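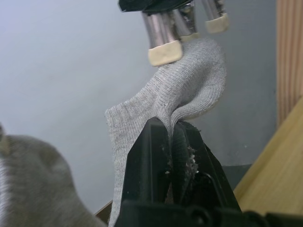 Gusison发布Kollia罗纹袜技术规范修订版

涉及纱线、编织密度、缝头、定型、尺码标注及检验方法，适用于全部成人常规筒袜

斯基萨德霍尔姆（Skisadholm），2021年1月1日——针织品制造商Gusison今日发布Kollia系列罗纹袜技术规范修订版。修订版取代原有的产品说明书、检验作业单和洗涤标签文本，将三份文件合并为一份，供工厂、外协缝头单位、采购方及零售终端共同使用。新规范自发布之日起对新下达的生产订单生效，已经上机的订单按原文件执行完毕，过渡期为90天。

修订工作由Gusison技术部牵头，第三方纺织检测机构Saxena承担对比试验。修订范围包括袜口、袜筒、袜跟、袜底、袜头五个部位的组织结构和线圈密度要求，混色纱的批次管理，缝头外观判定，蒸汽定型后的尺寸公差，以及耐磨、起球、弹性回复和水洗尺寸变化的试验程序。童袜、连裤袜、压力袜和毛圈运动袜不在本次修订范围内。

一、修订背景

Kollia系列的罗纹袜长期采用两套并行的尺寸表，一套供圆机车间使用，以下机毛坯为基准；另一套供检验和包装使用，以定型后成品为基准。两套表格由不同部门维护，个别型号在纱线更换之后只更新了其中一套。采购方收到的产品说明书引用的是成品尺寸，而外协缝头单位收到的是毛坯尺寸，双方在讨论退货时经常引用不同的数值。

另一个问题出在洗涤标签。原标签使用的文字沿用早期的羊毛混纺产品，对以棉为主体的型号偏于保守，对含弹性包覆纱较多的袜口又没有作出干燥方式的限制。零售终端收到的顾客反馈中，袜口松弛和袜筒缩短常被归入同一类，而这两种现象的成因和处理方法并不相同。

“旧文件里有不少条款写的是结果，没有写测量的条件，”Gusison技术部负责人Shalini Sengar表示，“同一只袜子平放、悬挂和套板测量，得到的是三个长度。修订版把每一个尺寸都和一种放置状态、一种预张力绑定在一起，检验员拿到样品以后知道先做什么，再做什么。”

二、纱线要求

修订版将Kollia系列的纱线分为地纱、衬纱和袜口弹性纱三类，分别规定线密度偏差、捻度偏差、回潮率和接头形式。

地纱以精梳棉混纺纱为主，混色型号采用散纤维染色后混合纺纱的工艺，不再接受以两股异色纱并捻方式制成的仿混色纱。并捻纱在罗纹组织中容易形成沿纵行方向排列的规则色条，与散纤维混色得到的细小色点在外观上差别明显，两者混入同一订单时无法配双。

混色纱的批次管理是修订幅度最大的部分。旧规范以单个筒纱的染缸编号作为批次标识，但混色纱的色光由若干色纤维按比例混合决定，单一染缸编号不能反映混合比例的变动。修订版改用混棉批号，每一混棉批号对应一张留样卡。留样卡须用与正式生产相同机号、相同组织的小样织成，不得以绕纱板代替。比色时，留样卡与待检样的罗纹纵行方向应保持一致，光源箱内不得同时放置其他颜色的织物。

同一双袜子的左右两只必须使用同一混棉批号的纱线。同一箱内允许出现两个相邻混棉批号，但须在装箱单上注明，并以隔板分层。采购方如要求整箱单一批号，应在订单阶段提出，检验阶段提出的不予追溯。

衬纱采用锦纶长丝，用于袜跟和袜头的添纱编织。修订版明确，衬纱应处于织物反面，正面可见的衬纱露丝按外观疵点判定。浅色型号使用本白衬纱，深色型号使用同色系染色衬纱；中间色型号两者均可，但同一订单内不得更换。

袜口弹性纱采用包覆结构，芯丝与外包丝的牵伸比由纱线供应商在送货单上注明。弹性纱开箱后应在车间温湿度条件下静置，静置未满一个班次的不得上机。已经开箱但当班未用完的筒纱应套袋封存，封存期间不得叠压。

三、组织结构与编织参数

Kollia系列袜筒采用单针床抽针罗纹或双针筒真罗纹两种结构。两种结构在自然状态下的外观接近，但横向延伸性和卷边倾向不同，原规范统称为“罗纹”，在修订版中分列为两个组织代码，产品标签不区分，内部单据必须区分。

袜筒部位的罗纹纵行应与袜筒轴线平行。以袜口上缘至袜跟起点为测量段，纵行偏斜以该段末端偏离轴线的针数表示，超过一个罗纹循环的判为不合格。测量前样品应沿轴线轻轻抖直后平铺，不得以手掌压抹，压抹会把编织造成的偏斜和摆放造成的偏斜混在一起。

袜面部位的罗纹自袜筒延续至缝头线前方，袜底部位改用平针。两种组织交界处允许存在轻微的张力差异，但不得出现连续的大线圈。交界线应左右对称，对称性在套板状态下判定。

袜跟采用往复编织成形。修订版对袜跟两侧的收放针处作了补充规定：收放针孔应大小均匀，孔径以目测不透出下方参考黑线为准。参考黑线印在随规范下发的透明检验板上，检验板每年更换一次，板面出现划痕时应提前更换。旧规范允许的手工补针在修订版中予以取消，收放针处漏针的袜子一律降等处理。

袜口分为单层和双层两种。双层袜口内外两层的横列数应一致，翻折后内层不得长于外层。袜口与袜筒过渡段的密度变化应在规定横列内完成，过渡段过短时袜口下缘容易起皱，过长时袜筒上部的贴合力不足。各型号的过渡段横列数列于规范附表，圆机程序中的对应参数由技术部统一下发，车间不得自行改动。

关于线圈长度，修订版要求每台圆机在换纱、换针、换程序和停机超过一个班次之后重新测定。测定方法为拆散法，即从袜筒中段取整横列拆出纱线，在规定张力下测量长度后除以针数。拆出的纱段不得重复使用。测定结果记入机台卡，机台卡随机保存，机台转移时一并移交。

四、缝头

袜头闭合采用对目缝合或包缝两种方式。Kollia系列的主线型号采用对目缝合，基础型号采用包缝。旧规范对两种方式使用同一外观判定表，修订版分别制表。

对目缝合要求缝线逐目穿过两侧线圈，缝合后正面平整，不得有漏目、错目和叠目。错目指缝线两侧线圈未按顺序对应，单处错目不影响强力，但会使袜头在穿着时向一侧扭转。修订版规定，错目出现在缝线两端各四针范围以内的，按轻微疵点计；出现在其他位置的，按一般疵点计。漏目不论位置，均按严重疵点计。

包缝要求缝边宽度均匀，缝线起止处留有规定长度的线辫并作回缝处理。缝边硬度以拇指和食指沿缝线滑捏的方法作初步判断，有争议时以厚度仪测量为准。厚度仪压脚应落在缝边中央，不得压到线辫。

外协缝头单位应保留每一批次的首件和末件，直至采购方验收完毕。首件和末件应为相同型号、相同混棉批号，放入同一封口袋，袋外注明机号、班次和缝线批号。未按要求保留首末件的批次，在发生争议时以Gusison的检验记录为准。

“缝头是我们目前外协比例最高的工序，”Gusison供应与外协管理负责人Edileuza Vieira表示，“过去每家单位用自己的疵点名称，退货单上写的‘歪头’可能指错目，也可能指定型时袜板放偏。新的疵点表给每一项配了代码和判定位置，退货单只填代码。”

五、定型与成品尺寸

修订版将定型工序的控制项目由单一的蒸汽压力扩展为蒸汽压力、汽蒸时间、抽湿时间和冷却时间四项。各项的设定值按纱线类别和尺码列表，表中数值为工艺中心值，允许偏差另列。

Kollia系列成人筒袜统一为4个尺码，与旧版相比取消了两个跨度重叠的中间码。尺码标注改以适穿脚长范围为主，鞋码对照作为参考信息移至包装背面。不同销售地区的鞋码换算方式不一，参考信息由当地经销商确认后印刷，正面的脚长范围不得改动。

套袜板时，袜跟应落在袜板跟部标线上，袜头缝线应与袜板前端横线平行。袜筒不得拧转，罗纹纵行应沿袜板中线展开。袜口上缘应拉至袜板上的对应刻度，超过刻度的部分不得翻折。套板后应以目视确认左右两侧，再送入定型箱。

定型后的成品应在脱板后平放冷却，冷却期间不得叠放装袋。尺寸测量在冷却并调湿之后进行，测量项目包括袜筒长、袜底长、袜口宽、袜筒横拉值和袜口横拉值。

袜筒长指自袜口上缘中点至袜跟圆弧最上点的直线距离。袜底长指自袜跟圆弧最外点至袜头前端的直线距离。袜口宽在袜口上缘以下规定位置测量，测量时不得施加横向张力。横拉值使用横拉仪测量，夹持位置、拉伸力和保持时间按规范附表执行，每一只袜子只拉伸一次，读数后即从试样中剔除，不得再用于水洗试验。

旧规范中存在的“手感偏紧”“手感偏松”等用语在修订版中全部删除，以横拉值的上下限代替。采购方验收时如仅凭手感提出异议，应补充横拉值数据。

六、检验与试验方法

修订版将检验分为首件检验、过程巡检、成品检验和型式试验。首件检验在每一机台每一订单开始时进行，项目包括组织代码、线圈长度、各部位横列数和毛坯尺寸。过程巡检由车间执行，成品检验由检验部门执行，型式试验委托Saxena执行。

耐磨试验在袜跟、袜底和袜头三个部位分别取样。试样在绷紧状态下装入试样夹，绷紧程度以规定直径的圆环压入深度控制。试验进行至1000转时作中间检查，取下试样观察是否出现线圈断裂、衬纱外露或局部变薄，记录后装回原位置继续试验；进行至2000转时作终点检查。终点检查时衬纱保持完整而地纱局部磨失的，判为合格并注明；衬纱断裂形成孔洞的，判为不合格。中间检查已形成孔洞的试样不再继续。

装回试样时，试样的纵行方向应与取下前一致。Saxena在对比试验中发现，试样装回时转动角度会使磨损区的形状发生变化，影响终点检查的判读，为此规范附带了带定位缺口的试样环图纸。检测机构可自行加工试样环，缺口位置应按图纸执行。

起球试验取袜筒和袜底两处。罗纹组织的凸条与凹条受到的摩擦不同，评级时以凸条表面为准，凹条内的浮毛不计入等级，但应在报告备注栏中说明。混色纱样品评级时须与同色未试样对照，深色纤维聚集形成的色点不得误判为毛球。评级由两名检验员分别进行，级差超过半级时由第三名检验员复评。

弹性回复试验在袜口进行。将袜口横向拉伸至规定伸长，反复若干次后卸载，静置后测量残余伸长。循环次数和静置时间分型号列表。试验前样品应未经横拉仪测试。

水洗尺寸变化试验分别测量袜筒长、袜底长和袜口宽三项。标记点用不褪色线缝制，不使用记号笔。洗涤程序与标签所示程序一致，干燥方式为平摊晾干。带有烘干标识的型号另取一组试样按低温烘干程序执行，两组结果分别报告，不取平均值。

色牢度试验包括耐洗、耐汗渍、耐摩擦和耐水四项。罗纹织物耐摩擦试验的摩擦方向为沿纵行方向，横列方向的结果可作为附加信息报告，不参与判定。混色纱产品的沾色评定应以沾色最严重的一种贴衬纤维为准。

关于试验环境，修订版要求试样在标准大气中调湿至质量恒定后方可试验。生产车间内设的快速检验点不具备调湿条件的，检验结果只用于机台调整，不得作为出厂依据。

七、外观疵点判定

外观检验在漫射光条件下进行，检验台面为中性灰色。浅灰、中灰和本白产品应加垫黑色衬板后复查一次，用于发现稀疏、漏针和局部大线圈。检验员先看正面，再将袜子翻转检查反面浮线，最后将左右两只并排比较长度和色光。

疵点按部位分为两类区域。第一类区域包括袜面、袜筒外侧和袜口，第二类区域包括袜底、袜跟下部和袜头反面。同一疵点落在不同区域时，等级不同。跨越两个区域的疵点按第一类区域计。

修订版新增的疵点项目有：混色纱色档、罗纹纵行偏斜、凸条塌陷、袜口过渡段起皱、缝头错目和定型拧转。凸条塌陷指罗纹凸条在定型后失去立体感，与相邻凹条高度差消失，多见于汽蒸时间偏长的产品。经回潮静置后能够恢复的，不作疵点计；静置后仍不能恢复的，按一般疵点计。

修订版删除的疵点项目有：轻微棉结、反面接头线尾和包装折痕。反面接头线尾的长度改由编织工序控制，成品检验不再单独计数。

配双要求左右两只的袜筒长、袜底长和袜口宽之差不超过附表所列数值，色光差异以灰卡评定。配双后以无金属连接件固定于袜口一侧，连接件不得穿过弹性纱芯丝。发现连接件刺断纱线的，应拆开重新配双，被刺断的单只作报废处理。

八、洗涤与护理标签

新标签文本对全部成人筒袜统一了基本格式，自上而下依次为纤维成分、适穿脚长、护理图形符号和文字补充说明。文字补充说明限定为下列内容，各型号按适用情况选用：

翻面洗涤。
与相近颜色衣物同洗。
不可使用含氯漂白剂。
不可拧绞。
平摊或由袜头一端夹挂晾干。
不可熨烫袜口。
可低温翻转烘干。

“由袜头一端夹挂晾干”一条为新增内容。夹挂袜口会使弹性纱在含水负重状态下长时间伸长，袜口残余伸长随之增加。Saxena的对比试验以同一混棉批号、同一机台的样品分组进行，平摊组与袜头夹挂组在袜口残余伸长上未见可区分的差异，袜口夹挂组高于前两组。完整数据载于规范附录，采购方可向Gusison索取。

标签材料不变，仍采用包装腰封印刷加袜底反面转移印的方式。转移印的位置由袜底中部移至足弓部位，字符高度不低于原标准。转移印在水洗试验后应仍可辨认适穿脚长，纤维成分和符号的可辨认性不作要求。

九、包装与储存

单双包装采用纸质腰封，腰封环绕袜筒中段，不得环绕袜口。腰封内周长按尺码分档，腰封过紧会在罗纹表面留下横向压痕。多双包装内的各双应同向放置，袜口朝同一侧。

外箱标识应包含型号、组织代码、尺码、颜色代码、混棉批号、生产周次和检验员代号。两个混棉批号同箱时，两个批号均应标出，先后顺序与箱内自下而上的放置顺序一致。

成品储存时应离地、离墙，避免日光直射。含弹性包覆纱的产品不得与含硫橡胶制品同室存放。库存超过规定周期的产品在出库前应抽取袜口作弹性回复试验，合格后方可发运。库存周期自定型日期起算，与包装日期无关。

十、过渡安排

自规范发布之日起90天内，旧标签和旧腰封可继续使用至耗尽，但旧标签不得用于新尺码体系下的产品。过渡期结束后仍有剩余的旧标签应由车间清点后统一交回，不得自行处置。

已交付给经销商的旧版产品不召回、不换标。经销商如需为旧版产品提供新尺码对照，可使用Gusison发布的对照表，以插页或货架卡形式展示，不得在原包装上粘贴覆盖。

外协缝头单位须在过渡期内完成疵点代码培训，并提交每名操作人员的首件合格记录。未完成培训的单位可继续承接基础型号的包缝订单，暂不承接主线型号的对目缝合订单。培训由Gusison在斯基萨德霍尔姆工厂提供，亦可由讲师赴外协单位进行，差旅安排由双方另行商定。

纱线供应商应自过渡期结束后的首批交货起使用混棉批号。此前交付的库存纱线由Gusison按进货顺序补编临时批号，临时批号以字母T开头，只在厂内有效。使用临时批号纱线制成的产品不得与使用正式批号纱线制成的产品同箱。

修订版规范计划于10月进行首次复审。复审内容包括凸条塌陷的判定条件、转移印可辨认性的要求，以及是否将毛圈运动袜纳入适用范围。各方意见可在复审前以书面形式提交，提交时应注明条款编号、型号和混棉批号，附有测量数据的意见优先处理。

十一、规范文件的构成

修订版规范由正文和附录组成。正文包括适用范围、术语、纱线、组织结构、编织、缝头、定型、检验、标签、包装和储存各章。附录包括尺寸与公差表、横列数表、横拉值表、定型参数表、疵点代码表、试样环图纸、护理标签版式和对比试验报告摘要。

术语一章对以下用语作出了统一定义：毛坯、成品、罗纹循环、凸条、凹条、过渡段、对目、错目、叠目、横拉值、残余伸长和混棉批号。各部门现行单据中的同义用语应在过渡期内替换。确因软件字段限制无法替换的，应在单据页脚加注对应关系。

规范以中文和英文两种文本发布，两种文本在技术内容上一致。如对条款理解存在分歧，以附表中的数值为准；附表未涉及的，由Gusison技术部作出书面解释，并在下一次复审时写入正文。

规范文本向现有采购方、经销商、纱线供应商和外协单位免费提供。其他单位可申请查阅正文，附录中的定型参数表和圆机程序参数不对外提供。

关于Gusison

Gusison从事袜类及小件针织品的设计、编织、缝头、定型和包装，工厂位于斯基萨德霍尔姆。Kollia为其成人罗纹袜产品系列，包括主线型号和基础型号，通过经销商和机构采购渠道销售。

关于Saxena

Saxena为独立纺织检测机构，业务范围包括针织物物理性能测试、色牢度测试和尺寸稳定性测试。Saxena在本次修订中负责对比试验的设计与执行，不参与合格限值的商业决定。

媒体与技术查询

规范文本及附录申请：Gusison技术部，Shalini Sengar
外协单位培训及过渡安排：Gusison供应与外协管理部，Edileuza Vieira

来函请注明“Kollia规范修订”及所涉条款编号。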